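Progress report to the fund: handling rules for shared benches
Lastska project, Brendale site
5 May 2019

Since the December report we have gone from a draft of 40 rules down to 219 words on one sheet. You asked whether the longer draft was wasted money. Partly, yes. Most of it was copied from guidance written for large fenced machines, and it read well in meetings. At the bench people skipped it.

The sheet covers who may reach into a cell, what must be cleared from the floor before a run, and who signs when the end stop has been checked. We dropped the section on operator awareness. Being told to stay alert is no rule, and we could find no way of checking it.

Dukell has asked for a score at the end of each session. We have agreed to trial this but remain doubtful. A score tells you the form was filled in. In the first 3 audits every form was complete, and in 2 of them the stop check had been signed before the arms were powered. The signature now goes on after power-up, with the time next to it.

Loose items are the weak spot. The rule says that anything on the floor of the cell must be part of the task or be taken out. It sounds simple, but staff disagree on what counts. A tool case against the back wall is outside the work, or it is clutter, depending on whom you ask. Leka's own house rules allow it and ours don't — we would like a single answer before the next audit and have written to them for one.

We are also not convinced that two arms sharing one tray can be treated as two single arms, which is how the present wording has it. Keep-clear distances were set for one arm at a time. We propose to rewrite that clause and hold back the training money until it is done.

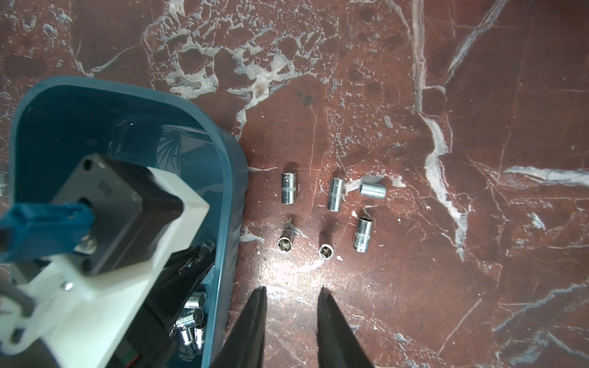
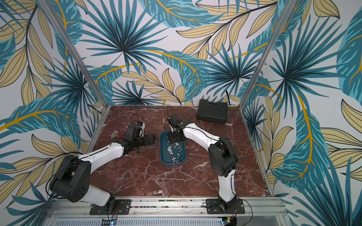 Socket sorting at the shared cell, Brendale. The second picture shows both arms and the case by the back wall.

Spending is within budget. The underspend is all training, for the reason given above.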